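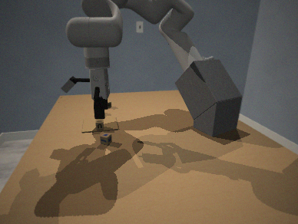

Par la rédaction | Rubrique Photo & rencontres | FAQ mise à jour en décembre | Lecture : 4 min

Photos de profil : vos questions, nos réponses

On reçoit toujours les mêmes messages sur les photos de profil. Du coup, tout est regroupé ici. Réponses courtes, on complétera.

Combien de photos faut-il mettre ?

Entre quatre et six, ça suffit. Une seule, ça fait compte vide. Quinze, on ne regarde plus. Sur Tokstead la limite est à 9, pas obligé de remplir.

Laquelle en premier ?

Visage net, de face ou trois quarts, vous seul. Pas de groupe. Pas la photo de mariage d'un cousin avec un bras coupé sur l'épaule. La deuxième peut être en pied, la troisième en train de faire quelque chose (cuisine, vélo, peu importe).

Lunettes de soleil ?

Une photo sur le lot, ok. Jamais la première.

Selfie ou photo prise par quelqu'un d'autre ?

Quelqu'un d'autre, si possible. Le selfie à bout de bras grossit le nez, c'est de l'optique, rien de personnel. Seul chez vous : téléphone calé sur une étagère à hauteur des yeux, retardateur, reculez de 2 mètres. Prenez-en plein. Triez le lendemain.

Quelle lumière ?

Fenêtre. Vous face à la fenêtre, pas dos à elle. Plafonnier éteint, il creuse les yeux. Dehors, l'ombre d'un immeuble marche mieux que le plein soleil de midi. En hiver visez la fin de matinée, après 16 h c'est fichu.

Il faut un vrai appareil photo ?

Non. Un téléphone correct et un objectif propre. Essuyez-le, vraiment, la moitié des photos floues qu'on reçoit viennent de traces de doigts. Si vous avez déjà un boîtier avec une focale fixe, sortez-le, le fond sera plus doux. N'achetez rien exprès.

Le mode portrait du téléphone ?

A doser. Poussé à fond, il mange les oreilles et les cheveux bouclés. Réglez le flou au milieu de la jauge et vérifiez les contours en zoomant.

Filtres et retouche ?

Recadrer, oui. Redresser, remonter un peu l'exposition, oui. Un bouton apparu le matin même, enlevez-le si ça vous chante. La peau lissée et la mâchoire affinée, non : la personne va vous voir en vrai au bout de deux cafés.

Noir et blanc ?

Une, en troisième ou quatrième position. Un profil tout en noir et blanc donne l'impression de cacher quelque chose.

Je peux mettre une photo d'il y a cinq ans ?

Si vous avez la même tête, pourquoi pas. Si vous avez changé de coiffure, de barbe ou de gabarit, refaites. On conseille de changer la photo principale tous les ans.

Avec mon chien ?

Oui. Avec votre enfant, non, ou alors de dos, et même là on déconseille. L'enfant d'un ami, non plus.

Les séances payantes, ça vaut le coup ?

Ça dépend. Le studio Somaretti fait une formule « profil » à 245 euros : une heure, 2 tenues, dix fichiers retouchés. Le rendu est propre, parfois trop, on sent le studio. Chez Sönmez c'est en extérieur, plus naturel, mais il faut que la météo suive et les délais sont longs. Demandez toujours à voir des séries complètes, pas seulement la meilleure image de chaque client. Et demandez les fichiers en pleine résolution.

Mes photos sont refusées à l'envoi, pourquoi ?

Causes habituelles : visage trop petit, texte ou filigrane sur l'image, capture d'écran au lieu du fichier d'origine, photo trop sombre. Chez Heleck la validation est automatique et bloque aussi les casquettes, allez savoir. Renvoyez une version recadrée plus serrée. Si ça bloque encore, écrivez au support avec le fichier joint.

Comment savoir laquelle marche le mieux ?

Changez une seule photo à la fois, laissez-la une semaine complète, comparez le nombre de messages reçus. Si vous changez tout d'un coup vous ne saurez pas ce qui a joué. Autre méthode, montrez-en trois à des amis en leur demandant laquelle vous ressemble, pas laquelle est la plus belle. Les réponses ne sont pas les mêmes.

Et les données cachées dans le fichier ?

Bonne question, rarement posée. Le fichier peut contenir le lieu de prise de vue. La plupart des applis l'effacent à l'envoi, mais pas si vous envoyez la photo vous même par mail. Coupez la localisation dans les réglages de l'appareil photo avant la séance. Vérifiez aussi l'arrière plan : numéro de rue, plaque de voiture, badge du boulot.

Vous pouvez regarder mon profil et me donner un avis ?

Plus en ce moment, trop de demandes. On rouvrira les avis au printemps, ce sera annoncé dans la lettre d'info. En attendant les commentaires sont ouvert sous chaque article de la rubrique.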